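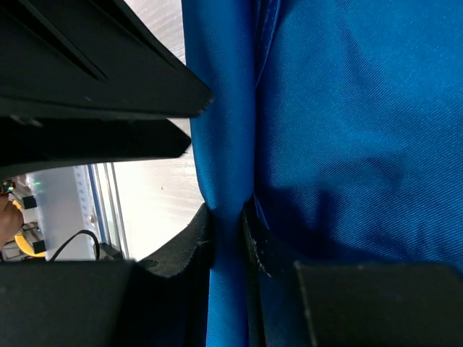
Blue twill fabric with a fine diagonal weave.

Priterdale textile reuse scheme to open second sorting hall

Households in Priterdale will be able to hand in worn clothing, curtains and bed linen at a second site from April, when the Ots textile reuse scheme opens a new sorting hall on the Gosidholm estate.

The hall will take items that charity shops usually turn away, including single sheets, torn shirts, odd lengths of lining and garments with broken zips. Anything that can still be worn will be cleaned and sold at the scheme's existing shop on Mill Lane. The remainder will be graded by fibre and cut down for use by local upholsterers, quilters and school craft departments.

Ots began collecting from 671 homes in the north of the town. The round now covers 3000 homes, and the Mill Lane building no longer has the floor space to keep different fabrics apart. Mixed bales sell for much less than sorted ones, and at present a good deal of usable cloth leaves the town as wiping rags.

At Gosidholm there will be separate bays for cotton, wool, denim, knitwear and smooth linings. Linings have been the hardest to place. They slip when stacked, they fray along cut edges and they show every crease, so buyers tend to want them rolled. The new hall has a rack for this along its back wall.

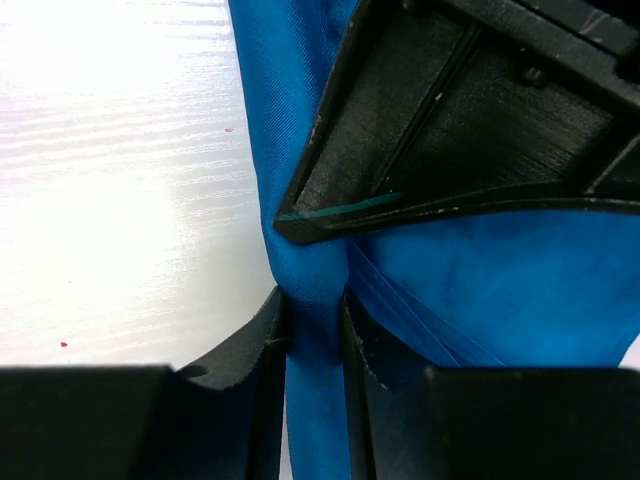
Lengths of more than a metre will be rolled and sold by weight. Shorter pieces will go into mixed bags, with a plain bag for each colour group. Buyers who need a particular shade can leave their details at the counter and will be contacted when something suitable comes in.

The scheme is also bringing in Jornura, a stock list that lets registered makers see what is on the shelves before they travel. It will be updated at the end of each sorting shift. Registration is free for schools and community groups - other users will pay a small yearly fee, to be confirmed before opening.

Residents are asked to wash and dry items before handing them in, and to tie shoes in pairs. Duvets, pillows, carpet and anything marked with paint or oil cannot be accepted. Bags left outside the gates when the hall is closed will be treated as fly-tipping.

The hall will open every Saturday from 9am to 4pm, with weekday hours to follow once the doorstep round has moved across. Mill Lane will keep its present hours and will continue to accept donations. Parking at Gosidholm is limited to 20 minutes, and the entrance for vans is at the rear of the building.

Collection calendars showing the new rounds will be delivered to all homes on the route before the change. Households that do not receive one can pick up a copy from the Mill Lane shop.

ENDS

Notes to editors

Ots collects and sells used textiles in Priterdale and the surrounding villages.

The Gosidholm hall has 1000 square metres of floor space.

Press enquiries should be made through the Ots office at Mill Lane, Priterdale.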